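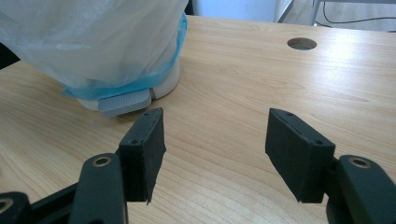

Under wraps: a plastic bag, a blue band and a white base on the table.

Home | News | Reviews | Features | Back Issues | Subscribe

Search this site Go

The Drive in the Drawer

There is a drawer in my desk that I think of as the family archive, mainly to make myself feel better about it. It holds 3 external hard drives, a sandwich bag of memory cards, and a cable that fits none of them. Somewhere in there are nearly 4000 photographs from a trip to Trestdale, of which perhaps a dozen are worth a second look and one is very good. I couldn't tell you which drive it's on. I'm fairly sure it's the one that clicks.

Storage is the part of photography we buy last and complain about first. People who will spend a month choosing a lens pick their backup drive off a rack by the register, on the grounds that it was there. Then they put the only copy of their sister's wedding on it and carry it home in a tote bag with a bottle of seltzer.

The industry would like to help, and the industry's idea of help is a box. The one that has been on my desk since spring is the Prendetti, from a small firm called Hsieh, and it is a very handsome box. It takes two drives, copies everything to both, and has a single light on the front that glows green when things are fine. When things are less fine it glows a slightly different green. The manual calls this one "attention" and devotes a paragraph to it. I have shown both greens to several members of my household and we are split.

Setup took an evening. The first card went in at dinner and the Prendetti announced that it had found 2376 files, a figure it repeated on its app, in an email, and in a second email confirming the first. It then copied them without fuss while I did the dishes. I've owned software that made more noise about opening a menu.

Its rival in my house is Pillov, a subscription service that keeps your pictures somewhere else entirely. Pillov won't say where, beyond "multiple regions," and its customers are evidently supposed to find that soothing. The uploading is slow if you live, as I do, at the end of a phone line that was strung when phones had dials. My Trestdale folder went up over a long string of nights, and each morning I checked on it the way you'd check on bread dough. It got there. Getting one picture back took 20 seconds, and I'll admit that I sat up a little straighter.

So which one? The standard advice is to have both, plus another copy at a friend's place, and the standard advice is correct and very annoying. A box at home is quick, and it will be in the basement when the basement floods. A service elsewhere stays dry but wants your credit card every month until one of you expires. If you shoot only on vacations, I'd start with the service and put up with the wait. If you come home from every Little League game with a full card, get the box first and add the service when the season ends.

What I would skip is the clever middle category, the pocket gadgets with a card slot, a battery, and a screen the size of a postage stamp. I tried a couple. They back up beautifully in the car and then need backing up themselves, and by August you own another thing for the drawer.

A word about labels, too. Write the year on the drive, on the drive itself, in marker. One of mine says NEW, and another says NEW (USE THIS ONE), and I have no memory of the person who wrote either.

As for the clicking drive, I plugged it in while finishing this piece. It clicked, thought it over, and offered me a folder called "misc." Inside was a folder called "misc 2." I'm copying the whole thing to the Prendetti now, and the light is green. One of the greens.

Contact us | Copyright June 2018, all rights reserved | Back to top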